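Ticket 787: Trailer won't play past the title card, comments duplicating

Opened by: Valentina Tapia
Status: Closed
Site section: Film news / casting

Hiya, me again! So I put up my post on the Brevatano casting news this morning (I am SO excited they've finally picked a villain, I've been banging on about it since the first film) and the embedded teaser stops dead at 4 seconds. You get the studio logo, you get the Brevatano title card, then it freezes and the sound carries on without it. Same thing in two browsers on my laptop and on my phone. The older Bainbridge trailer, on the page from last week, plays perfectly well.

The other thing is the comments. Everybody who posts under the casting story gets their comment up twice. One poor chap wrote a lovely long theory about the ending and it now takes up half the page, both copies of it.

Update, 15th January

Right, I've had a go at the steps you sent. I cleared the Zonlow cache from the dashboard and the trailer still froze. Then I switched off the Cestell player plugin and put the plain embed code in, and it played all the way through, first time! Turned Cestell back on and it froze at the title card again. I did that three times to be sure, partly because I wanted to watch the teaser again. 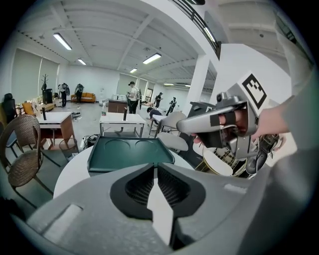

I also looked in the Cestell settings, which I'd never opened before. There's a box called "preload limit" and mine was set to 100. The help page says the default is 1000, so I suppose a nought went missing when I moved the site over to Zonlow. I changed it, saved, reloaded the post, and the whole teaser ran with the picture and sound together. Bainbridge still works too, I checked.

Comments are still doubling up, though. I tried one myself while logged out ("test, please ignore") and got two of them, plus a reply from a reader asking what I was testing.

Later the same day

Found it! There were two comment forms loading on the page, one from the theme and one from the old spoiler-warning add-on, which I thought I'd deleted ages ago. I removed the add-on and posted another test, and only one copy turned up. The existing doubles didn't go away by themselves, so I've been deleting those by hand. The ending theory is down to a single copy and I left its replies alone.

One small question before you close this. Will the preload number go back to 100 when Cestell updates, or does it stay put? I've got a big Brevatano post planned for when the full trailer lands and I'd rather not be fiddling with it at midnight.

Reply from support: It stays put. Settings are kept through updates. Closing the ticket now, reopen it if the freeze comes back.

Contact support | © Zonlow | Back to top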